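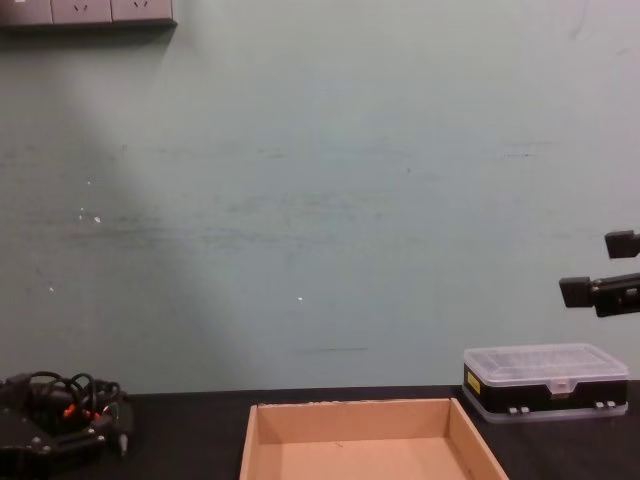
A bench at the Pallstead workshop, with a cardboard tray, an organiser box and the two robot arms used in the project.

Engineering firm Undell has begun recording examples for a robot system that is meant to learn how to sort small parts by copying people.

The work is being done at the company's workshop in Pallstead, where staff steer two arms by hand controls and repeat the same short jobs many times over. Each attempt is saved with video and the positions of the joints. Undell wants 3000 usable recordings by January.

Silvana Miranda, who runs the project, said the team had 82 on the first task, moving parts between a compartment box and an open tray.

"We started slowly on purpose," she said. "If the operators rush, the system learns to rush, and then it drops things."

Six operators have been trained so far. They work in short turns and wear a camera at chest height, which gives a view close to what they see themselves. Recordings are checked the same afternoon, and any with a fault in the video are thrown out.

Operator Jade Inskip said closing the grippers at the right moment had been the hardest part to pick up. "You can't feel the part, so you have to go by eye. My first morning was mostly picking screws up off the floor."

The first version of the system will be trained once 200 recordings of the task have passed the check. It will then be tried on the same bench before the team moves on to a second task, fitting lids.

Undell has not said when the arms might be used in production. Miranda said that would depend on the results of the early trials.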